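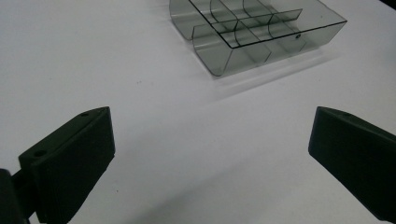

**Figure 3.** View from the hand-held gripper facing the tray. The tray organizer is transparent and gray-tinted; both fingers are open.

### 4.2 Does hand-held collection transfer?

The usual case for hand-held grippers goes like this. A person carries the tool, does the task at a natural speed, and the wrist camera sees what the robot's wrist camera will see later. Remote control, by comparison, is slow and tiring. We accept the part about speed. We are less sure about the rest, and the Kitberg tasks were chosen to put pressure on it.

We compared two sets of demonstrations. The hand-held set has 2,797 episodes and the remote-control set has 2,165, all recorded with the same finger shape. Both sets cover the same tasks, including moving a tray organizer to a marked spot on the table. Episodes in which the tray was dropped were removed from both sets before training. Abdelilah Chraibi repeated the filtering without knowing which set an episode came from, and his choices were used wherever the two passes disagreed.

Clear plastic is a poor match for the claims made about wrist cameras. In Figure 3 the white table shows through the walls and floor of the tray, and the edges of the dividers overlap with those of the walls around them. A person holding the tool doesn't have to sort this out from the camera image. They look past the gripper with their own eyes, move their head, and feel the contact through the handle. None of that is stored. What gets stored is the image and the path of the tool, and the policy is then asked to explain the second using only the first.

Our remote operators worked from the wrist view alone. They complained about it, and their episodes are full of pauses and small corrections near the rim. Earlier work tends to treat such pauses as noise to be trimmed. We left them in. If an operator had to back off and look again, the image at that moment did not hold enough information to act on, and a policy may need to back off there too. The hand-held episodes contain very few of these moments. They look cleaner, and we suspect that the clean look has been mistaken for quality.

A policy trained on the hand-held set closed its fingers short of the front wall more often than one trained on the remote-control set, despite having more episodes to learn from. The gap was largest on the clear tray and nearly vanished on the solid Balau bins. We don't want to make too much of this. Both policies were tested on a single arm, in 66 trials per task, and the order of the trials was fixed - a mistake we noticed too late to repair. A second arm, the Frade, was ready in April, but its wrist mount places the camera higher and we did not think the numbers could be pooled.

There is also a simpler explanation that we can't rule out. Only 2 people recorded the hand-held episodes, and both approached the tray from much the same side. The remote operators were a larger and less practiced group. Some of what we have called a difference between methods may be a difference between people. The Grarkgate study, which reports the opposite ranking, doesn't say who recorded its demonstrations or whether they could see the table directly, so it does not settle the matter either.

Section 4.3 repeats the comparison with the direct view of the table blocked by a screen during hand-held recording.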